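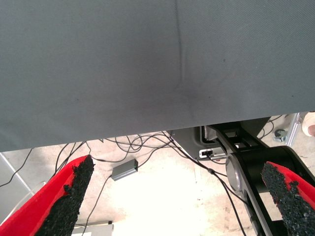

I finally tried the 25-minute timer thing that Travis swears by. Work 25 minutes, rest, repeat, and supposedly you get your evenings back. I gave it 7 days.

My evenings are the same as before. I did write more emails on Saturday, which I'm not sure counts as a win.
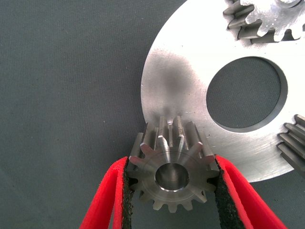 The app wanted $50 for a year of "focus insights." Mine said I focus best in the morning. I drink coffee in the morning. My friend Csenge Magyar paid for it and got the same insight, and she works nights.

Maybe it helps people who have trouble starting. I have trouble stopping, and a bell going off mid-paragraph just made me cross. By day two I was ignoring it. 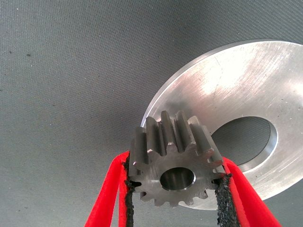 Would I try it again?

Probably not. The kitchen timer is going back to the kitchen, and I've asked for a refund.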